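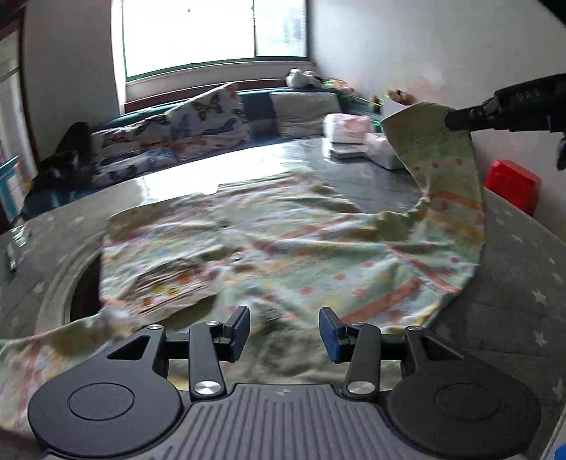
Two grippers at work on a polka-dot towel, one holding a corner up while the other hangs open over the cloth.

I used to think folding laundry was the boring end of robotics. Then I spent a June afternoon with Tomoyo Ebihara, who runs the cloth project at Narach, and she handed me a pair of grippers and told me to try it myself. My first towel looked like a dropped sandwich!

Her team has people do the chore by hand, with grippers instead of fingers, and trains a robot policy called Faltine on what gets recorded. The surprise was in the bad runs. The first version learned from 416 tidy folds and fell apart whenever a corner slipped. So they added 248 messy ones — fumbles, regrips, all of it — and failures on new towels dropped by 37 percent.

"I kept throwing away the good stuff," Ebihara told me, laughing. She's trying fitted sheets next, which I can't manage with my own two hands, so I asked her to call me when it works.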